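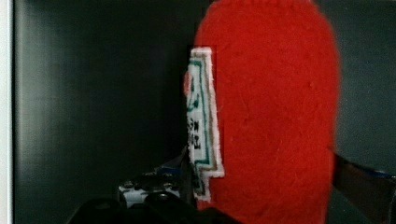 Red and fuzzy, close up.

Checking a kitchen scale

I bake bread most weeks, and in November the salt started to taste wrong. The recipe had not changed. The flour came from the same shop in Lurkstead, and the salt was the same box. That left the scale, a Grekus flat-top with a glass platform and a stated capacity of 2000 g. It is nine years old and had never been checked against anything.

A scale of this type has a metal beam that bends slightly under load. Strain gauges bonded to the beam change resistance as it bends, and a small converter turns the change into a number. The number is then rounded to the display step, which on mine is one gram. Everything the user sees has passed through that rounding, and also through whatever filtering the maker put in to stop the digits from jumping.

I borrowed a set of check weights from Kauko Harju, who repairs shop scales and had a spare set in a wooden box. The brand is Simden. He asked me to hold them with a cloth or cotton gloves, as skin oil adds mass to the small ones over the years. For a display with one-gram steps it makes no difference, but they are his weights.

The first test was repeatability. I switched the scale on, let it sit for five minutes, zeroed it, and put the 50 g weight in the center of the platform. Then I took it off, waited for zero to come back, and did it again. The display read 49 every time. A reading that is off by the same amount every time is easier to deal with than one that wanders.

The second test was the upper range. With the 1000 g weight the scale read correctly. I did not have enough mass in the box to reach the stated capacity, so I added a pot of water and stopped at almost 2000. There was no sign of the reading sticking near the top.

So the span was good and the bottom of the range was not. I had expected the opposite. A worn or overloaded beam usually shows an error that grows with the load, and you see it first with heavy items.

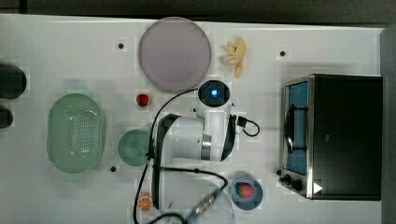 How often should a kitchen scale be checked?

Twice a year is enough for home use, plus once after any drop and once after a change of battery.

The battery matters more than I thought. On older scales the gauge bridge and the converter share a supply, and as long as both see the same voltage the errors cancel. When the cell gets weak the regulator can drop out before the low battery sign comes on, and the filtering starts to misbehave. I put in a new cell and repeated the 50 g test. Same result, one gram low. That took the battery off the list.

Next was corner load. Put the same weight in the middle, then near each corner, and write down the readings. On a single-beam scale the four corners should agree with the center to within one display step. Mine did, except at the front left, where the reading dropped another gram. I turned the scale over. The front left foot had a crumb of dried dough pressed into the rubber, and the foot was sitting slightly proud of the others. I cleaned it out with a toothpick and the corner came back into line with the rest.

The center reading was still 49.

At this point I wrote to Hwa-young Pyo, who used to design weighing modules at Byun and has answered my questions before. Her reply was short. She said to stop zeroing with the platform bare and then placing the weight straight away, and to look at zero tracking.

Zero tracking is a feature that quietly resets the scale when it sees a very small load. It exists to hide drift. Temperature moves the zero point, and without tracking the display would creep to one or two grams while the scale sat there with nothing on it. The software treats any slow, small change near zero as drift and subtracts it. The trouble is that a slow, small change near zero is also what it looks like when a person sprinkles salt into a bowl.

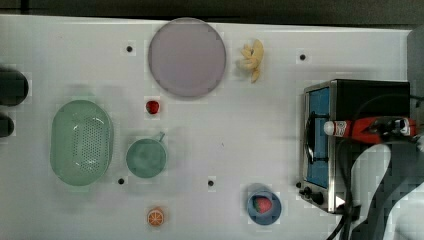
The fix for that is to keep the scale away from zero while adding small amounts. Put a heavy bowl on, do not press the tare button, and write down the number. Add the salt, and subtract. With the bowl's weight showing, the tracking has nothing to act on. I tested it by adding salt from a spoon, a few grains at a time, first on a tared bowl and then on an untared one. The tared bowl ended up three grams short against the same salt weighed afterward in one drop. The untared bowl agreed with it to the gram.

Three grams is a lot of salt for one loaf. I had been adding salt slowly until the display showed what I wanted, and it was showing less than was in the bowl. That explains the taste.

It does not fully explain the 50 g reading, where the weight goes on in one motion. Hwa-young's guess is that the gauge adhesive has aged and the response near zero is no longer straight. Mine was that the display rounds down in place of rounding to nearest. I tried to separate the two by stacking small weights on top of larger ones. Starting from a load of 1000 g, adding the 50 g weight gave a clean step of fifty. Rounding down should have shown a missing gram somewhere in that series, and I did not find one – although with a one-gram display this is weak evidence.

A note on using water as a reference, which comes up a lot. It works if you have a good measuring flask, and most kitchens do not. A liter of water at room temperature weighs a few grams under 1000, and the line on a plastic jug is often worse than the scale you are trying to check. Coins are better. Mints publish the nominal mass, the wear on a recent coin is small, and a stack of them can be built up in even steps.

I have kept the Grekus for flour and water, where one gram is of no interest. For salt and yeast I now use a small pocket scale with a tenth-gram step, with a steel cup left on it untared. The Simden box goes back to Kauko next week. Before it does I want to repeat the corner test with the kitchen colder, as the counter is next to an outside wall and all of these readings were taken with the oven on.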